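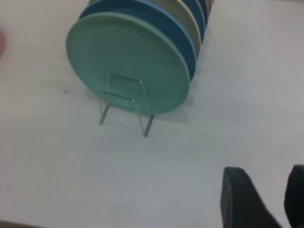
Writing task rules for plate handling

1/26/22

I have rewritten the rules for our tabletop handling work again. The previous version ran to 40 numbered items and people read the first page of it. The new one is shorter. I'm posting the parts that might be useful to anyone else who has to write down how an arm should deal with dishes in a rack or on a stand.

Definitions come first. Most of our arguments last June were over words. "Grasped" now means both fingers in contact with the object and the object's weight off its support. "Placed" means the fingers are open, the hand is clear, and the object has stayed put for 2 seconds. The old text said "placed securely" and left it there, so two operators could watch the same run and log it differently.

Approach. The hand opens before it enters the area around the stack. Fingers do not open or close while moving toward a plate. For plates on edge, come in along the plane of the plate, with one finger on each side of the rim. Coming in square to the face is allowed only for inspection, and the hand stops short of contact. A thin wire stand counts as an obstacle even where the plate can be seen right through it. Depth data on shiny wire is poor in every setup I have used, so the keep-out volume for the stand is entered by hand and checked before the first run. I know this is tedious.

Order. Front plate first, always. Pulling from the middle of a stack shifts the lean of everything behind it, and the fixture was never rated for that. If the front plate cannot be reached, the run is stopped and logged as a setup fault. It does not count as a failed grasp.

Force. The limit is set per object class and written on the run sheet. Operators may lower it without asking. Raising it needs a second signature. We borrowed that from the Corent procedure, and it is the only item in theirs that I would call essential.

Logging. Of 906 runs in the last block, 112 had to be thrown out. Almost 40 of those were missing the starting position of the stand. The plates had been recorded and the thing holding them up had not. The starting layout now gets its own field, and the Wekar form will not close without it.

Color. Do not identify a plate by color alone in the log. Green, teal and blue get mixed up under different lamps and by different people. Use the position in the stack, counting from the front, and add the color as a comment.

Surface. Wipe the tabletop between blocks. Specks are acceptable if they are away from the contact points. On a white top, shadows next to the base of a stack can produce false edges, so the lamp position goes on the run sheet too.

Still open: what to do when a plate rocks after release but settles on its own. The Starnska draft calls that a pass. I have it down as a pass with a remark, and the remark field is limited to one line, so the wording needs more work. Comments on that item are welcome. I am leaving the section on chipped rims for a separate post.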